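Are Machines Ready for the Chores? A View from the Workbench

Public discussion of household robots tends to begin with the finished article: a machine that loads the dishwasher, folds the towels and puts the tools away. Those who are asked to advise on buying such machines must begin somewhere less grand. At Skullilbridge we have been asked, by care providers and by small workshops, whether the time has come to set money aside. Our answer remains that it has not, although the reasons have changed.

Ten years ago the difficulty lay in seeing. A machine could not reliably tell a sponge from a box. That objection has largely fallen away, and it would be unfair to go on repeating it. The difficulty now lies in the hands, and in particular in what two hands must do together. 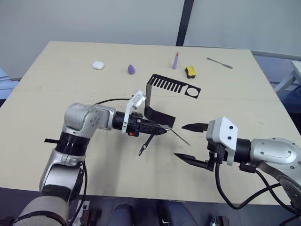
A person who picks up an awkward part makes dozens of small corrections without noticing them. The grip tightens, the wrist turns, the other hand comes across to steady the far end. Programmes such as the Silwood trials have tried to measure this, and their findings deserve more attention than they have received. Of 200 attempts at a simple handling task using two arms, 152 were completed without a person stepping in. Supporters regard this as a triumph. A workshop manager, who would be obliged to deal with the remainder, may see it differently.

Muchen Wei, writing for Pavmont in August, argued that such figures should be set against the cost of the labour they replace. We accept the principle. We do not accept that the labour of watching over the machine may be left out of the sum, and in most of the proposals that have reached us it has been.

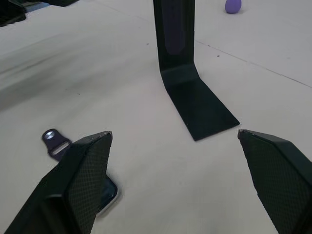 The shape of ordinary objects is also too often treated as a detail. Makers of grippers have given much thought to the surface that meets the work, and the fine diamond pattern on the inner face of a finger is a sensible answer to slipping. It does not settle where the finger ought to go. A bent bracket, with an upright and a flat foot, offers several places to take hold, and the best of them depends on what is to be done next. A strap with a slot in it poses another problem, and an egg-shaped object another again. Homes and small workshops are full of such things, seldom laid out with a machine in mind.

None of this is an argument for standing still. The Jin workshop, which makes fittings in short runs, has found useful employment for a pair of arms on one bench, under supervision, for 2 hours each morning. That is a modest use, and a well-chosen one. 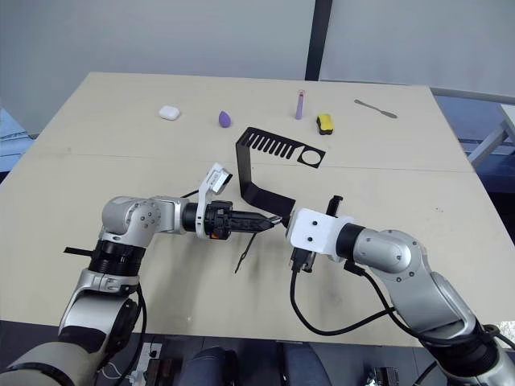 What buyers should ask

Any supplier should be required to state how often a person must step in, and how long each interruption lasts. The trial should use the buyer's own parts, in the buyer's own lighting. A period of 10 weeks would be a fair minimum before any contract is signed, and the results should be open to the staff who will work beside the equipment.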